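Module Perception et commande — séance 8
Notes de cours, parcours Durkeo, site de Drurham

Repères au sol, repères dans la tête du planificateur

On répète souvent qu'il suffit de coller du ruban sur le plan de travail pour « donner un repère » au système. Je demande à voir. Un croisement de ruban fournit un point et deux directions, à condition que les deux bandes soient droites et que le détecteur sache laquelle est laquelle. La documentation de Yammine suppose les deux sans le dire.

Rappel de la séance précédente : une homographie plan-image demande quatre correspondances. Avec un seul croisement on en a une. Le reste vient du modèle de la caméra et de la pose du poignet, donc de l'étalonnage main-œil — celui que tout le monde déclare bon parce que le résidu moyen est petit.

Vues de poignet, ruban bleu sur surface unie :

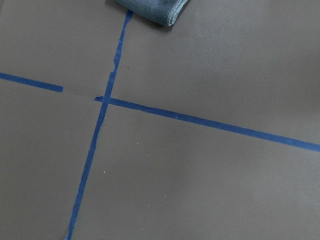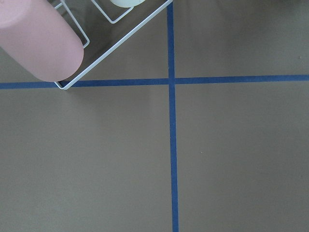 Méthode usuelle : seuillage en teinte, squelette, transformée de Hough, intersection. Sur le jeu Bindville (1086 vues, dont 400 annotées à la main), elle marche très bien tant que le détecteur et l'annotateur font la même erreur. Un bord ondulé déplace la droite estimée, un segment décalé en crée une de trop, et Hough vote sans états d'âme.

Points à discuter jeudi :
- faut-il ajuster une droite sur l'axe du ruban ou sur ses deux bords ?
- que fait le planificateur quand la confiance baisse ? Chez Yammine, il garde la dernière pose. Pendant combien de temps, je n'ai pas trouvé.
- la balance des blancs automatique : à figer avant toute comparaison de teinte.

À rendre : le script d'intersection, testé sur 14 vues de votre choix, échecs compris. Un tableau sans échec sera relu de près — j'en ai déjà reçu.

Lecture : chapitre sur RANSAC, sauter la partie sur les coniques.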